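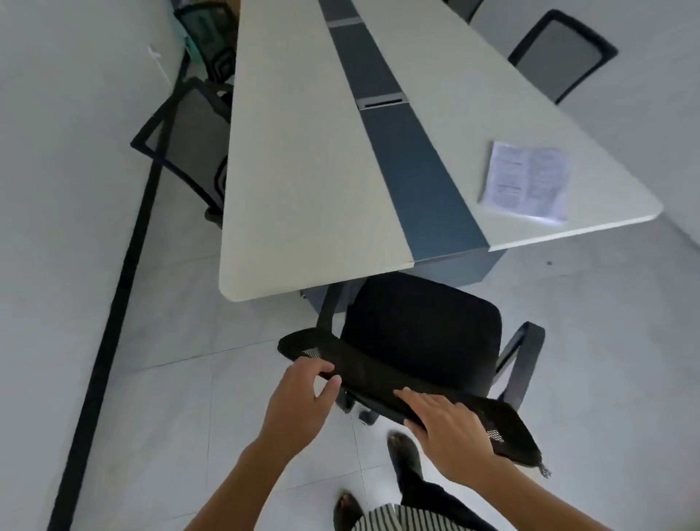 The Reconciliation

Starnico acquired Giltent in May. The agreement ran to 128 pages, of which two concerned water. Giltent had measured the reservoir at Makhubela from a brass plate on the north abutment. Starnico measured everything from the sea. The difference between the two zeros had never been established, and the auditor was engaged to establish it.

She was given the use of the conference room, a login, and the gauge books. The books covered 17 years. Each entry consisted of a time, a level, and the initials of the gauge reader. The same initials appeared throughout, in the same slanted hand.

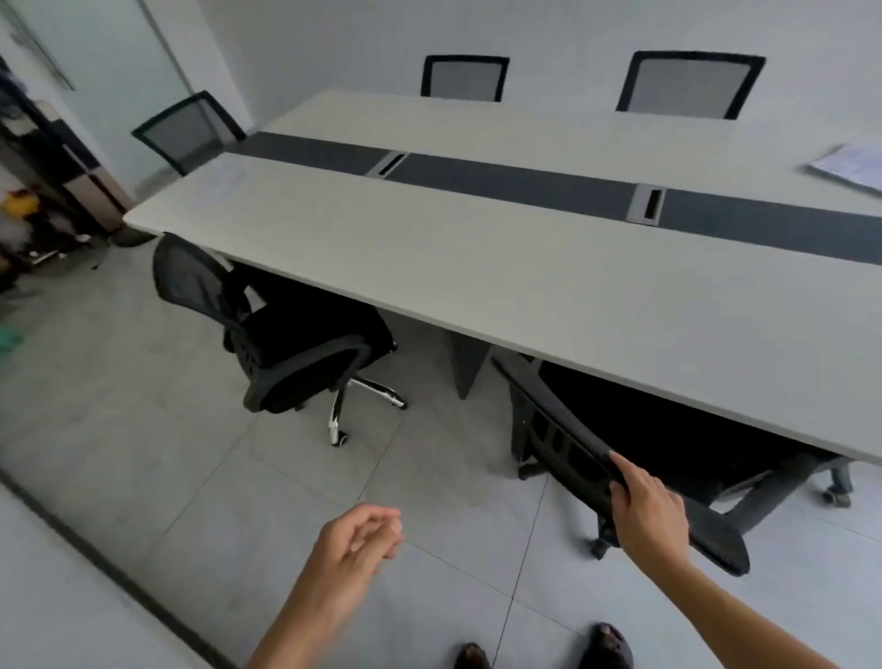 She began with the earliest volume and entered the levels into a spreadsheet. By noon she had a curve. It rose with the spring melt, fell through the summer, and agreed with the rainfall records at Penar to within the width of a pencil line. She subtracted the curve from the Starnico satellite series and expected a constant.

The result was constant for the first nine years. After that it drifted, always in the same direction, by a few millimeters a season. She checked the arithmetic. She checked the satellite. She requested the survey of the abutment, which had not moved.

At 4:40 p.m. she called the gauge house. The reader answered on the second ring and confirmed that the plate was read by eye, from the lower step, every morning.

"Has the method changed?" she asked.

"No."

"Has the step been replaced?"

"No. I used to kneel down to it," the reader said. "Then my knees went. I lean over now."

She asked how far. There was a pause on the line, and the sound of a door.

"Farther every year, I suppose."
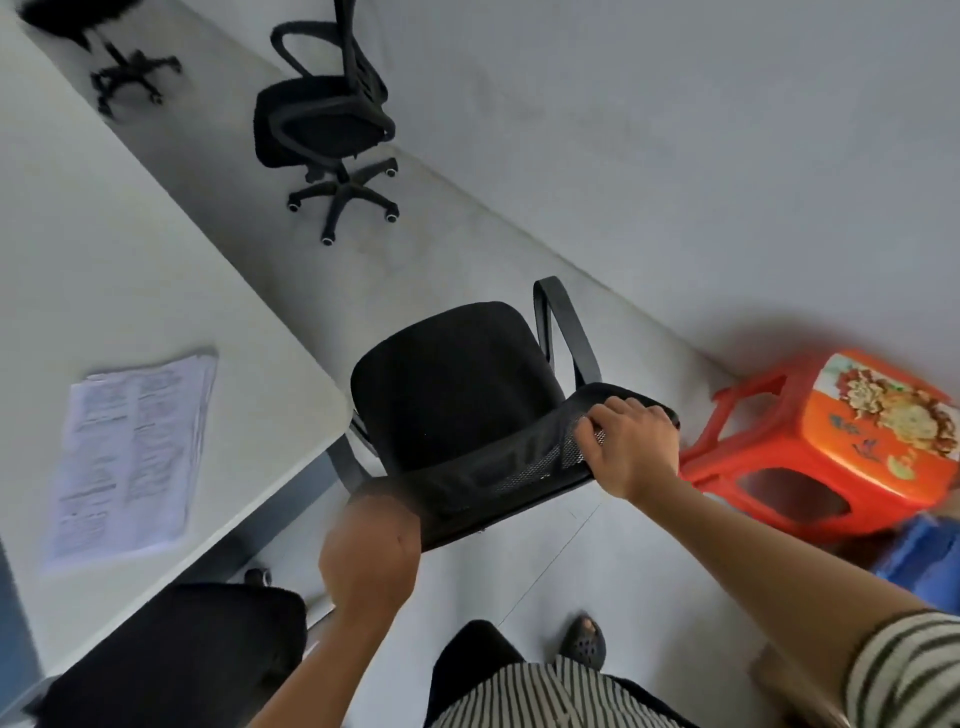
Moving a chair in the office aisle.

She added a column to the spreadsheet and labeled it "parallax." The fit was good. With the correction applied, the offset between the two zeros came to 105 millimeters, and it held across every volume.

The report required a cause for each adjustment. She typed "observer," deleted it, and typed "height of eye." Then she attached the table and sent the file to Starnico - a little after six, with the level at Makhubela still falling.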